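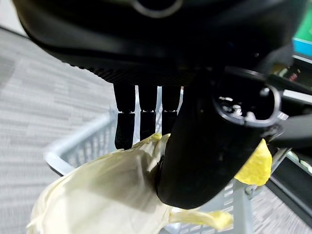

## Commentary drifts out of sync with gameplay by the end of the recording

**Azlan Gunawan**

I upload let's play videos and I have a sync problem I can't pin down. At the start of a recording the microphone, game audio and picture line up. By the end the audio is late against the picture. On the last recording, 27 minutes long, I measured 727 ms at the final menu click. Both audio tracks are late by the same amount, so my voice and the game sound still agree with each other.

Setup:

- Game: Urnska, running in borderless window
- Capture: Driltisano, 30 fps, MKV container, hardware encoder
- Audio: track 1 game, track 2 microphone, both 48 kHz
- Editor: Farina, timeline set to 30 fps
- Recording and game on the same machine, same drive

What I have tried:

- Reinstalled the microphone driver.
- Changed the microphone from 44.1 kHz to 48 kHz. It was wrong before, but correcting it made no difference to the drift.
- Remuxed from MKV to MP4 before importing. Same result.
- Played the original MKV in a media player. Sync looks right all the way through, which is the part I don't understand.

The last 4 episodes all have it and the amount is different each time. I have been cutting the audio every few minutes and nudging it by hand, and that takes longer than the rest of the edit. The videos are already on the channel and two viewers have commented on it, so I would like to fix it properly before I record the next batch.

Is this Driltisano, Farina, or the upload processing?

---

**pelmet_fx**

Put an audio offset in Driltisano. Settings, audio, advanced, then there is a box for sync offset in ms. Put minus 727 in it. I had to do this with my capture card and it's been fine.

> **Azlan Gunawan:** I tried this after reading your reply. The beginning is now early by 727 ms and the end is right. An offset seems to move everything by the same amount.

> **pelmet_fx:** Oh ok, didn't see it was fine at the start. Half it then? Should be less noticeable at both ends.

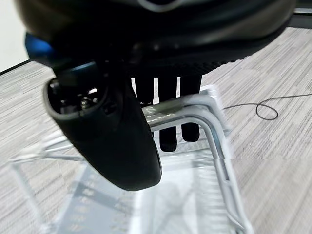
*Black gripper finger, its upper end open*

---

**undertow_k**

A fixed offset corrects a fixed delay. You have a delay that grows, so remove the offset before doing anything else. Setting it back to zero also matters for any test you run from now on.

Your own test has already told you where the fault appears. The MKV plays in sync, so the timestamps in the file are good. The file goes out of sync when Farina imports it, so Farina is not following those timestamps. It isn't the upload. Processing on the video site would not give you drift inside the editor before export, and I assume you measured it on the timeline.

The likely cause is a variable frame rate recording.

**What happens**

When the encoder or the graphics card is overloaded, frames are skipped. In a file with variable timing, each frame carries its own timestamp and a skipped frame leaves a gap. A media player holds the previous frame until the next timestamp and stays in sync. Some editors ignore the gaps and lay the frames end to end at the nominal rate. Each missing frame then pulls all the later picture forward by one frame duration. Audio is unaffected, so it appears late.

One frame at 30 fps is 33.3 ms. Your 727 ms is therefore very close to 22 frames. A recording of 27 minutes should contain 48,600 frames, and 22 out of that is not something you would notice as stutter, particularly if they go missing during loading screens.

It also explains why the figure changes from one episode to the next. The number of skipped frames depends on what the machine was doing.

**What it isn't**

- 30 against 29.97: an error of 0.1 per cent, which over your recording would be 1.62 seconds. It would also be the same proportion every time.
- 44.1 kHz read as 48 kHz: the pitch would be wrong and the error would be minutes long.
- Clock drift between two audio devices: this would separate your microphone from the game audio. You say they agree.

**Check it first**

Run this on the original MKV:

```
ffprobe -v error -select_streams v:0 -count_frames \
 -show_entries stream=r_frame_rate,avg_frame_rate,nb_read_frames \
 -of default=noprint_wrappers=1 episode.mkv
```

It has to decode the whole file, so it will take a while. Compare `nb_read_frames` with the duration in seconds multiplied by 30. If the count is short by something close to your measured drift divided by 33.3 ms, that is the answer. Don't rely on `avg_frame_rate` alone with MKV. It is often filled in from the header and will say 30/1 whatever the file contains.

**Fix the recordings you already have**

```
ffmpeg -i episode.mkv -map 0 -vf fps=30 \
 -c:v libx264 -crf 16 -preset fast \
 -c:a pcm_s16le episode_cfr.mov
```

The `fps` filter duplicates the previous frame wherever there is a gap, so the output has one frame for every 33.3 ms. `-map 0` keeps both audio tracks. Without it only one would be copied across and you would lose either the game or your voice. This does re-encode the picture. At CRF 16 I can't see the difference on game footage, but the files are large.

Remuxing to MP4 made no difference because remuxing copies the same frames with the same gaps into another container.

**Fix the cause**

1. Cap the game's frame rate at something the machine can hold with headroom. Uncapped, it will take all of the graphics card and leave the capture process to wait.
2. Try exclusive full screen if the game offers it.
3. Look at the statistics panel in Driltisano while recording. It lists frames missed by rendering and frames skipped by encoding separately. The first is graphics card load, the second is encoder load. They need different settings changed.
4. If there is a constant frame rate option under output, turn it on. It should write duplicates at capture time and save you the conversion.
5. Record to a drive the game isn't loading from.

Do step 1 and one short test before touching the rest, otherwise you won't know which one worked.

> **Azlan Gunawan:** Count came back as 48,578. Expected 48,600. So 22 missing exactly. I converted that episode and the last menu click is in sync in Farina. Converting the others overnight.

> **undertow_k:** Good. Check the middle as well as the end on one of them. If the end lines up and the middle doesn't, you have a second problem.

> **Azlan Gunawan:** Middle is fine on the one I checked. The panel shows the misses are all under rendering, none under encoding. The game was uncapped.

> **undertow_k:** Then cap it and leave the encoder settings alone.
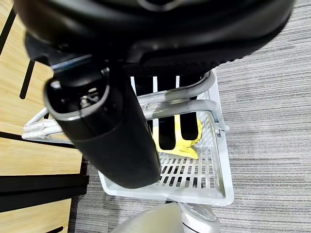

*Gripper finger over the floor of a white wire basket*

---

**Marl_and_Clay**

The reply above is right and I would only add a few things from the editing side.

Farina has a per-clip setting that may save you the conversion. Right click the clip in the media bin, open the clip properties and look for the timing source. If it is set to nominal rate, change it to file timestamps. You have to do it before the clip goes on the timeline, as clips already placed keep the old interpretation. It was added in an update in February, so if you can't find it your version is older. I still convert anything long. Scrubbing is slow with file timestamps on, and I have had one export where the setting didn't carry through to the render.

If you have already cut an episode using the nudging method, don't swap in the converted file under the same name. Your audio cuts were placed to suit the wrong timing and will now be wrong in the other direction. Either re-edit from the converted clip or leave that episode as it is.

On the published videos: you can't replace the file behind an existing upload and keep its address, comments and views. The built-in trimming tools won't shift audio against picture either. I would leave them up, pin a comment, and start clean with the next batch. Re-uploading four episodes to a playlist that people have part watched tends to confuse the order.

For checking sync in future, clap isn't much use when there is no face camera. I open and close the game's inventory screen at the start and at the end, because it has a hard click on a single frame. Zoom in on the waveform and compare it with the frame where the panel appears. One frame either way is normal. If the second click is off by more than the first, convert before editing.

There is also a thread on Tiltow with a batch script that runs the conversion over a whole folder. I haven't used it on files with more than one audio track, so check that it includes `-map 0`.

> **Azlan Gunawan:** Found the timing source setting, it was on nominal rate. I'll use the converted files for now. Capped the game and did a test recording of around ten minutes, no missed frames listed. Marking undertow_k's reply as the solution.

> **pelmet_fx:** Checked mine with the count thing and it's short by 3. Never noticed. Does the capture card do its own timestamps or is that the software?

> **undertow_k:** Depends on the card. Please open a separate thread with the model and your settings.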